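Cestness Large Brick Sorting Set
Supplied by Boltwood
Data sheet revised 2021-02-22

The Cestness set comprises large interlocking building bricks with open containers for sorting them by colour or form. It is intended for use on a table, seated or standing, in nurseries, infant classrooms, clinics and the home. The set is sold without a table.

Containers at the back of the table, bricks spread out in front:

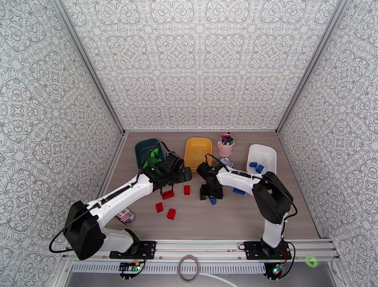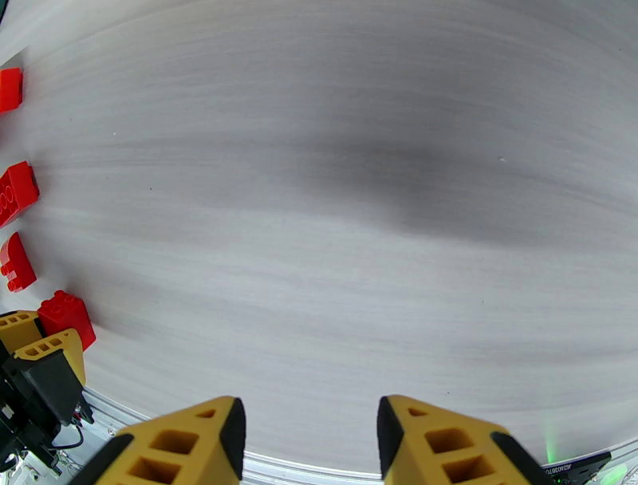
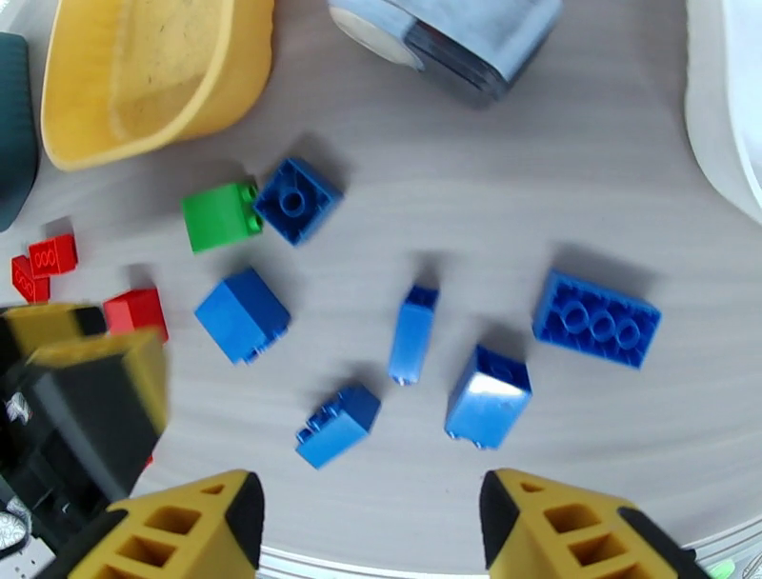
Canan Kocabaş, who bought the set in August, asks whether the slim bricks are meant to go with the full-size ones or in a tray of their own, as the card in her box shows both. Both are correct. Side A of the card sorts by colour only, and the slim bricks go in with everything else of that colour. Side B sorts by form. The two sides are not graded and may be used in either order.

Contents

40 large bricks, mixed forms, in red, blue and green
1 deep bin, dark teal plastic
1 shallow tray, yellow
Further containers according to version (see Versions)
1 sorting card, printed both sides
1 contents list

The proportion of each colour varies between batches. Blue is normally the most numerous. The contents list in the box gives the make-up of that particular set and should be kept, as it is needed when ordering replacements.

Brick forms

Square: round studs on the top face, hollow tube in the underside.
Slim: one by two studs.
Flat: low body, full row of studs.
Tall: as the square brick, with increased body height.
Arched: curved top with a stepped section. Connects to the others at the step and on the underside.

All forms share one stud spacing. The arched brick cannot take another brick on its curve. This is occasionally reported as a fault.

Materials and finish

Bricks are moulded in a single colour throughout, with a gloss finish on the outer faces. There are no stickers or printed faces. The gloss gives strong highlights under direct ceiling light, and users who sort by sight with reduced vision may find diffuse light from one side easier to work in. A plain, pale table top gives the best contrast with red and blue.

Table requirements

Any level top with a free working area of 1000 mm in width will take the containers in a single line with space for the bricks in front. A narrower top can be used if the shallow tray is moved to one side. Patterned cloths are not recommended under the bricks. A patterned wall behind the table has given no difficulty.

Height of the table is left to the user. Maximum load for the deep bin, filled, is not an issue on domestic furniture.

Setting out

1. Place the deep bin at one end of the back edge.
2. Place the shallow tray next to it, then the remaining containers.
3. Tip the bricks out over the middle of the table and spread them so that none is stacked on another.
4. Leave the bricks lying as they fall. Studs up, on the side and at an angle are all wanted, and turning them all one way shortens the exercise considerably.
5. Select side A or side B of the card.

For a shorter session, put out fewer bricks and leave the others in the box. Umut Tatlı of our technical desk suggests at least one brick of every form for side B.

Versions

Standard: deep bin, shallow tray, two further trays.
Extended: as Standard, with a second deep bin and a box with lid.
Refill: bricks only, no containers, no card.

The Rotich tray, supplied with sets before the present version, had a higher rim and will not nest with the current shallow tray. It remains suitable for use. Owners of the older set who order a single new tray should expect the two to be stored side by side.

Cleaning

Bricks: warm water with washing-up liquid, soft brush for the tubes. Drain studs up and leave until the underside is dry before boxing. Do not use a dishwasher. Do not use solvent or abrasive cream on the gloss faces.

Containers: wipe with a damp cloth. The card is uncoated and must be kept dry.

Fine scratching of the outer faces is normal in group use and does not affect the fit. Bricks with a split tube or a chipped stud should be taken out of the set.

Storage

The whole set packs into its own carton. Trays nest inside the deep bin in the Standard version. Keep away from radiators. Prolonged direct sun will fade the red before the blue.

Spares

Single bricks are sold by form and colour. State both, plus the batch number from the contents list. Bricks from different batches may differ slightly in shade. Containers are sold singly. Cards are sold in packs of 100 and are not split.

Orders for spares are dispatched from Plundov and may arrive separately from the main delivery.

Guarantee

Moulding faults are covered for 31 months from the date of invoice. Wear, scratching, fading and lost pieces are excluded. Send one faulty brick or a clear photograph of it to the technical desk. Return of the full set is not required.

Enquiries

Technical desk: Umut Tatlı
School and clinic accounts: Şengül Avcı
Spares: Tanner Gagnon

Quote the set version and batch number in all correspondence. Sets with no contents list can be identified from the moulding mark under the deep bin.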